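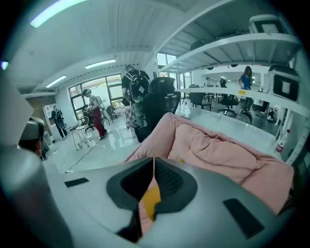
Subject: Re: Washing old quilts without wrecking them
List: Olvera Quilt and Mending List
Date: Jun 12, 2025

> I have inherited a stack of quilts from my aunt's cedar chest and they
> smell like it. Most are cotton, hand pieced, and I think the batting is
> cotton too because it has gone lumpy in a few spots. One has a red
> border that makes me nervous. Can these go in a machine at all? My
> neighbor says dry clean, my sister says never dry clean. I would like
> to use them on beds, not keep them in a box.
>
> Also, has anyone got a good way to dry something that big? I live in
> an apartment with a very small balcony.

Oh, I am so glad you want to use them! I've been on this list a long time and my favorite messages are the ones where a quilt comes out of a chest and goes back on a bed.

First the smell, which you can work on before any water gets involved. Lay each quilt out flat in a room with the windows open and leave it for a few days, turning it over whenever you walk past. I had one that smelled so strongly of cedar that I couldn't sit next to it, and after a week over the spare bed it was just a quilt again. Keep it out of direct sun while you do this. The old browns and purples fade fast, and you won't notice until you fold it back and see the difference.

The red border — yes, be nervous. Wet a white cotton rag with cool water, press it on the red for a full minute, and look. Then do it again with a drop of the detergent you plan to use, because I have had a red pass with plain water and bleed all over the rag with soap. Test every different red, too. My aunt (everybody's aunt, I guess) used whatever was in the scrap bag, and two reds that look the same can be from completely different years. If any of them bleed, leave that quilt dry and ask here again with details. There are people on this list who know far more about dyes than I do.

For the ones that pass, I use the bathtub. Put an old sheet in the bottom first, with the ends hanging over the sides, and lay the quilt on top of it in loose folds. Fill with cool water, swish in a small amount of gentle detergent, and press up and down with your hands flat. No wringing, no scrubbing. The water is going to turn the color of tea and you are going to be thrilled and disgusted at the same time. Drain, refill, press, drain, refill, press. I did 3 rinses on the last one and should have done more, it dried a little stiff.
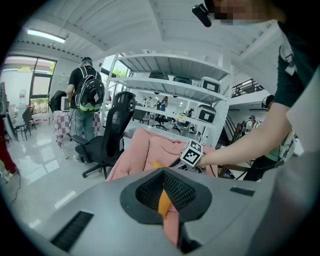
When you lift it out, use the sheet as a sling. A wet quilt weighs a ton and those hand stitches will pop if you haul it up by one edge. Get a second person for this part if you possibly can.

About machines: I do put newer quilts in the front loader on delicate, and they come out lovely. Anything hand pieced, with batting you aren't sure of, I wouldn't. And I'm with your sister on dry cleaning.

Now drying in an apartment. I lived in a third floor place in Javard for years with no balcony at all, so I have opinions! Roll the quilt in towels and lean on the roll with your knees. Change towels, do it again. Then spread it flat on top of two folding drying racks pushed together, with a dry sheet under it, and point a fan across it. Flip it in the morning. It takes as long as it takes, and in damp weather that can be a couple of days. The lumpy batting is worth a bit of fussing at this stage, as you can sometimes coax the lumps flatter with your fingers while it's still damp. It won't be perfect, but mine improved quite a bit.

If you ever come through Ostetum, the laundromat near the old depot has big folding tables and they don't mind people spreading out in the early hours. I went in April with two bed quilts and had a wonderful morning — three strangers came over to tell me about their grandmothers.

One more thing, and then I'll stop. Look over every seam before you wash, and baste a piece of netting over any patch that is splitting. I skipped this once on a Dresden plate and lost most of a petal down the drain. It was a blue check I have never been able to match.

Please write back and tell us what patterns you have. Are any of them signed? Check the corners on the back.

Happy washing!

--
Fudholm mending circle, second table by the window
To leave this list, send a blank message with "unsubscribe" in the subject.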